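ok so Wetgate season 2 got picked up. FINALLY

Remden put it out this morning, one paragraph, no trailer, no cast list. classic

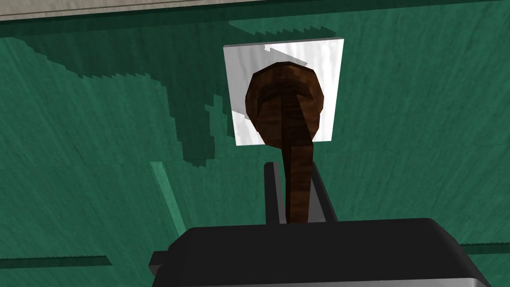
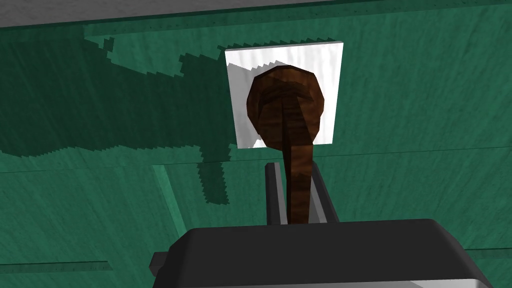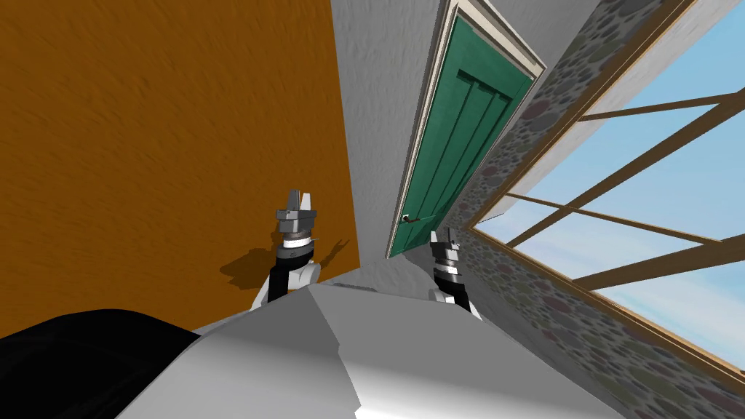
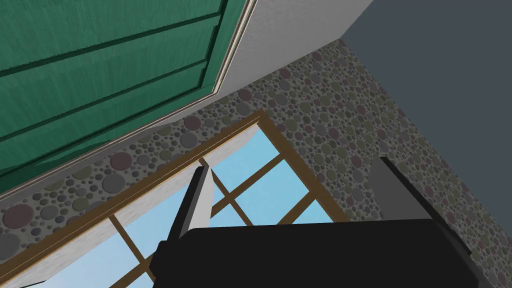 Season 1 ended on the worst cliffhanger I've sat thru in years and I've been mad since May. Kabbaj goes down to the flooded station, hears her brother on the radio, cut to black. You can't do that to people!! My theory - the voice is a recording. Also the room she wakes up in has to be the same one from the pilot. Green door in both, like the one in that third pic, tilted and all - the show loves a crooked room when someone's lying. Go rewatch ep 2 and tell me I'm wrong

13 episodes this time btw. Bit long?? the middle of s1 already dragged, the whole Plilmont subplot could of been one phone call

Fabrice Roussel is back doing the music so at least theres that. The organ bit in the finale lives in my head, played it on the bus twice today

No date yet. "Next year" is all it says. Group chat is at 192 messages and half of them are about whether the dog survives

(the dog better survive)

Anyway rewatching from the pilot tonight, will post as I go - mute me if you haven't seen it, I'm not tagging spoilers for a show that's been out since spring

more later, phone's on 2 percent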